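Skosent Perception Module
Occlusion and view-quality filtering for wrist and hand-held cameras

Skosent runs ahead of the planner and scores each incoming image for usable scene content. Images below the threshold are tagged and withheld from pose estimation, so the tracker coasts on inertial data until the view clears.

Three tags are available: OCCLUDED, DEFOCUSED and OVEREXPOSED. Tags can be combined. The lens circle is masked before scoring - black border pixels do not count toward coverage.

Specifications
Input: fisheye or rectilinear, colour or grey
Ring buffer: 2,000 images
Score range: 0 to 100
Default threshold: 50
Output: per-image tag, score and mask

Thresholds are set per camera in the Movura console. Changes apply at the next session start. Tagged images stay in the log and can be reviewed or relabelled by hand.

Licensing and integration: Natsumi Miyazaki, Flallcombe

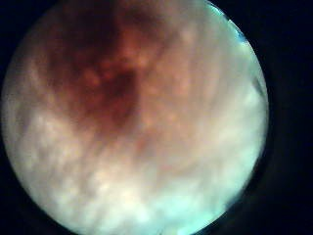

Fisheye view blocked at close range, most likely by a palm or the base of the fingers.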